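Two-arm bench, notebook, July

Start 9:20. Picking up where Ju-won left the wiring last night.

Black arm first. Elbow servo was buzzing at rest again. Took the horn off, turned it one spline and put it back, then redid the zero in software. Buzz is gone with the arm folded and still there, faintly, with it stretched out. Leaving it. If it gets worse the spare is in the Okura tin, second shelf, not in the drawer where the label says.

Wrist bracket screws had backed out on two corners. Blue threadlocker on all four. Don't run the wrist until after lunch.

Printed arm: new finger is on. Printed at 30 percent infill, the last one was 20 and split along the layer line at the pin hole. Reamed the hole by hand and it turns without slop. The old finger is in my box if anyone wants to look at the break.

Power. Both arms were on one supply and the printed one browned out every time the black one lifted from low down. Split them. Common ground stays, checked with the meter. Ju-won wants a fuse on each side and he's right, but we have no holders. Added to the Prosser order along with heat shrink and more of the short M2 screws.

11:40. Brurkavstead people need the big table back by 5, so everything has to come off the clamps again. Marked the clamp positions underneath with pencil this time.

Calibration after lunch. Clokus (our control script, for anyone new reading this) now loads a separate offsets file for each arm. It was loading the same one twice, my mistake, a copied line. That explains most of Tuesday-style drift we kept blaming on the servos - Ju-won's name for it, from the first build.

Speed limit set to 38 for both arms, on the scale where 100 is whatever the servo will do. Please leave it there until the stops are in.

Put the canvas down over the table before setting the bowls out. I didn't iron it. Overhead view is good enough to set positions from, though the shadows are strong and the threshold step will probably pick them up. Try a second lamp from the other side.

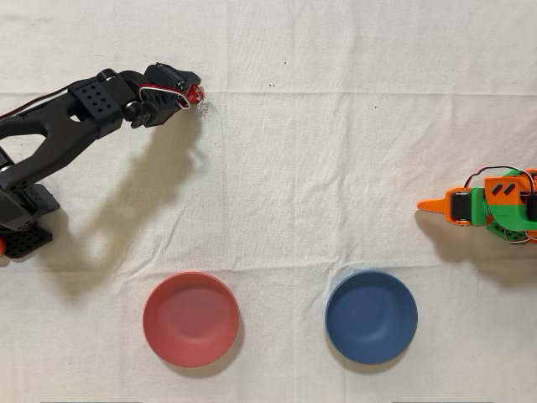

Black arm left, printed arm right, red and blue bowls between. Both bowls empty.

To do:
- tie down the looped red and white wire by the black gripper
- second lamp
- fuse holders when the order comes
- reach test to each bowl, one arm at a time, hand on the switch
- ask Ju-won which offsets file is the current one

Off the table by 4:45. Arms are on the top shelf, supplies unplugged.

J. Satti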